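Serau Project - Progress Report to the Drereck Fund
Teaching by demonstration: sorting boards and wire bundles
Prepared by Umesh Dhillon, 26/04/2026

Dear all,

Thank you for your patience with this one, which is a little later than I promised and, I'm afraid, a little longer as well. You asked at the last review for less about the software and more about what goes on at the bench, so I have tried to write it that way round. Please do ring me if anything is unclear - I would much sooner talk it through than have you puzzle over it.

1. Where we have got to

The period covered by your second payment was meant to take us from single demonstrations, done slowly and with a lot of muttering, to a steady routine that anyone on the team could keep up. I'm glad to say we are there. We now hold 2,302 recorded demonstrations, of which 834 use both arms. The job is the one we agreed with Sayegh: round red circuit boards and short wire bundles, moved between yellow bins and a steel tray, with a person driving the arms by remote control and the system learning from what they do.

The wires have taken up most of our time, and I make no apology for that. A board keeps its shape and you can plan your approach to it. A bundle has its own ideas. We found early on that it helps enormously if everyone takes hold at the same spot, and we settled on the white sleeve, where the black and red wires and the green and yellow pair all come together. Before that rule, each of us had a favourite place to grip and the recordings disagreed with one another quite badly. 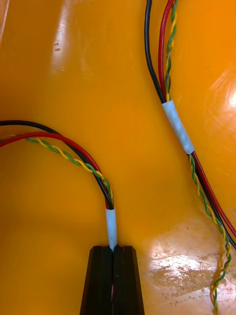
2. The two-arm work

This is the part I was most nervous about when I wrote the bid. Driving one arm well takes a few days of practice, and driving two is rather like learning to knit all over again. We brought in a gentler start, where a new operator spends the first sessions with one arm parked and only takes on the second when the first feels natural. It has added time at the front and saved a good deal more later on.

The layout is a pair of bins on each side with the tray in the middle, so that either arm can reach the tray and has bins of its own to work from. We tried a couple of other arrangements and came back to this one. Bundles are the slower half of the job, and an operator will often get one arm settled on its wires before giving any thought to the other. I used to discourage that. I have stopped, as the recordings made that way are calmer and easier to learn from.

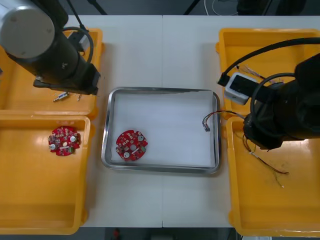

Boko's view, when we went over the month's recordings together, was that we should stop rewarding speed altogether for the time being, and that a slow demonstration with one clear intention in it is worth several hurried ones. I agree with most of that. We have taken the timing sheet off the wall, and I would like to put it back only when the trained system is steady enough for speed to matter.

3. What the close view has taught us

Each operator works partly from a small picture taken at the gripper, and I had not appreciated how much of the difficulty lives there. The bins are shiny, and under our overhead lights the glare can sit very near the thing you are trying to pick up. Then there is the matter of two bundles in the same bin. The operator has to choose one, commit to it and leave the other alone, and that moment of choosing is precisely what we want the system to learn. We now ask people to pause with the fingers open before they go in, so that the choice shows plainly in the recording.

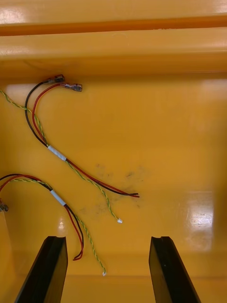 Gripper view with the fingers open and two wire bundles in the bin.

We also went back through the older recordings and set aside 22 in which the operator changed their mind halfway. They are kept separately, and may be useful one day for teaching recovery from a poor start.

4. Boards

Boards are going nicely, with one stubborn exception. When a board lies right up against the ledge at the foot of the bin wall, there is very little room on that side for a finger, and the operator has to think about the angle well before coming down. There are also the taller parts and the small white connectors to keep clear of. We have written a short practice exercise for it, and each operator repeats it 5 times before moving on to ordinary recording. 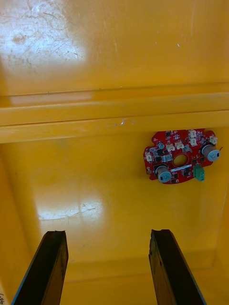
Sayegh would like us to go further and include boards lying face down, and has asked whether that could be done before the summer. My own feeling is that it ought to wait until the ledge problem is behind us, and I have said so, but I would welcome your opinion as it touches on the plan you approved.

5. Money and time

We are within budget. The one overspend was on replacement fingertips, and it has been covered by the travel line, which we have hardly touched. The lighting is the only new item I would like to raise: softer lamps above the bench would help everybody, and I can send a quotation whenever suits you.

6. Until the next report

Recording carries on as now, with more weight given to bundles. The first full trial of the trained system, with no one at the controls, is planned for August, and you would be very welcome to come and watch. Could you let me know which of you might like to be there, and whether the usual room will do for the meeting afterwards?

With warm thanks, as ever, for your support,
Umesh Dhillon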